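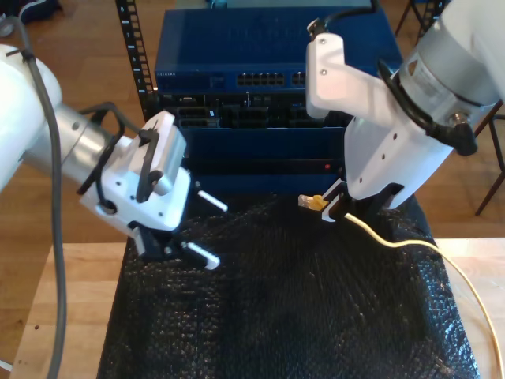
Oct 15, 2024

Backup restore test, round two

Kieran Foley wants a yes or no on Zamness by Friday. He will get a "not yet" and a grumble.

The claim on the table is that switching the shared drive backups from Corrigan to Zamness halves the restore time. I have read the sales sheet twice and still can't find what was being restored, onto what, or over what sort of line. Halves it compared with what? Our own round one looked good as well, until I noticed that most of the files were already sitting in the cache on Gindby from the day before. So that result goes in the bin, whatever it says on the wall chart.

Set-up for today: cache on Gindby cleared, machine restarted, no one else logged in. Same folder for both products, 1,501 files, mostly drawings and scanned invoices with a few enormous videos that should never have been kept. Restored to an empty disk each time and compared against the checksum list I made before lunch.

Results

Corrigan: 902 seconds, all files present, all checksums match. Dull and slow.

Zamness, first run: 328 seconds. Very nice, except that 25 files came back with the right names and no contents. The log says "completed successfully". I'd like a word with whoever wrote that line.

Zamness, second run: stopped it myself when the same empty files began turning up. No time recorded, and I'm not going to guess one.

All the empty ones have an accent or an ampersand in the name. Could be chance, could be the whole story. I renamed two of them and restored only those, and they came back fine, but two files prove very little and I don't want to see this quoted in a meeting as "fixed by renaming".

It also makes the speed figure worth less than it looks. Some of the missing files are the big videos, so part of the saving is simply work that wasn't done. I can't say how much until we have a clean run.

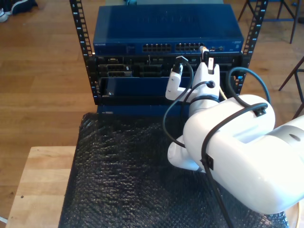
Still to do

Ask Zamness support about the file names. Send them the log and the list, and keep the question short or they'll answer a different one.

Repeat both restores with every awkward name changed, then again with none changed. Three runs each. One run is an anecdote.

Find out why Kidano isn't in the comparison. Kieran says it was ruled out in January on price, but the only quote I can find covers twice the storage we use.

Leave Corrigan running every night until all of that is done. Please don't turn it off to "free up space" – it's the only one that has given us everything back.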